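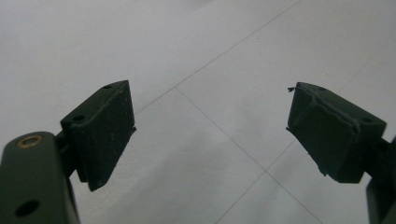

Figure 3. The Grollel hand gripper, open over a tiled floor. The right pad has a ragged lower-left edge.

4.2 Living with the kit

We bought the Grollel from Utura in June and I liked it straight away — it went together in 30 minutes with 2 screwdrivers! The fingers are where I'd grumble a bit. Scuffs and small chips like those in Figure 3 matter to us, as our thin-card trials need a clean pad edge. Utura sells spare pads (we keep a set in the drawer), and I'd order them with the kit. The Kuroda grip we tried next cost more and felt heavier in the hand.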